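The Drawer Problem
Machines weld cars and sort parcels. Putting a snack away is still hard.

Opening a drawer takes an adult less than a second of attention. The hand finds the knob, the arm pulls, and the eyes are already on whatever is going in. For a mobile robot the same act is a chain of separate estimates: where the knob is, which way the drawer travels, how far it has moved, and how much force is being spent on friction as opposed to bending the gripper.

Vilém Ondrejka has worked on that chain for most of his career, first on packaging lines and now as head of manipulation at Hedameo, a company that wants to sell general-purpose arms to offices, clinics and, eventually, households. His team's benchmark is deliberately dull. A drawer is opened, an item is moved from a surface into it, and the drawer is closed. A trial counts only if all of the steps finish without a person stepping in.

"Picking is the part people ask about," Ondrejka says. "Picking a can from a flat top is close to solved. The drawer is where we lose our trials."

In the round of tests that ended in May, Hedameo logged 3,000 attempts at the full sequence and completed 85 percent of them. On a factory line that figure would get a machine unplugged before lunch. In a kitchen it would mean a person checking behind the robot several times a day, and at that point most people would put the snacks away themselves.

The failures fall into a few groups. The largest is contact. A small round knob gives two fingers very little to hold, and a grasp that is slightly off center slides free when the pull begins. The arm keeps moving back along its planned path with nothing in its grip. Newer control software notices the drop in force and tries again, which recovers many of these cases but adds time.

The second group is geometry. A cabinet top with an overhang leaves limited room for a finger to come in from above, so the wrist has to approach lower or from the side. Depth sensors also do poorly on shiny surfaces and thin edges. An error the thickness of a pencil is enough to put a fingertip into the lip instead of under it.

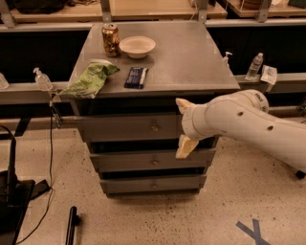

The third group concerns state. A drawer that is already slightly open looks much like a closed one from some angles, and a planner that assumes the wrong starting point will pull too far or push too hard. Ondrejka's group now has the robot estimate the position of every drawer before it touches any of them, and again after each move. The extra look costs 2 seconds. It removed more failures than any change to the gripper.

Then there are the objects. A rigid can has one shape. A bag of chips has as many shapes as there are ways to set it down, and it changes shape again when squeezed. A wrapped snack bar is easy to see and awkward to lift, being low and flat against the surface. A shallow bowl has to be held by the rim, and tilting it matters if there is something inside. Each of these can be handled reliably by a machine built for it. The difficulty is asking one pair of fingers to do all four without being told which comes next.

The shop floor has dealt with this by avoiding it. At Fodberg, a contract assembler of small electrical housings, automation engineer Boris Mikuš runs a line where arms load parts into trays around the clock. The trays are keyed so they can sit only one way. The drawers in the parts store were replaced with open racks two years before the first robot arrived.

"If I need a robot to open a drawer, I have designed the cell wrong," Mikuš says. "I take away the drawer."

His cells run at cycle times no household robot approaches, and they stop for jams rarely enough that one technician covers the whole hall at night. They are also useless for anything else. When a customer changed the shape of a cover last year, the line was down while new fixtures were cut. A general arm that could have coped with the new part by looking at it would have been worth a good deal to Fodberg for those weeks, even at half the speed.

Mikuš did try one. A mobile unit from Bouvier spent a season restocking consumables at the benches – gloves, tape, labels, cleaning wipes. It made 700 deliveries. The driving was dependable and the docking good. Placement was less so, particularly on benches where operators had left their own bottles and papers in the drop zone. The unit would wait, replan and sometimes return with its load. Operators learned to clear a space when they heard it coming, which solved the problem by moving the work back to them.

Home kitchens have the same trouble in a stronger form. Counters are not cleared on request, drawers stick in humid weather, and no two homes use the same hardware. Training on more examples helps, and the results on unfamiliar cabinets have been improving, but the gains come slowly on tasks that depend on feel. Cameras on the robot's head lose sight of the knob at the moment the fingers close around it. Touch sensors in the fingertips would fill that gap. Those Hedameo has tried wear out faster than the company would like.

Ondrejka expects his arms to be useful first in places between the two extremes: supply rooms, labs and break areas, where the furniture is known and the contents vary. Bullard, an office services firm, plans to place several in its own supply rooms, with staff on call to deal with the drawers that stay shut. The contract covers cans, boxed goods and bottles. Bags of chips are excluded for the first phase.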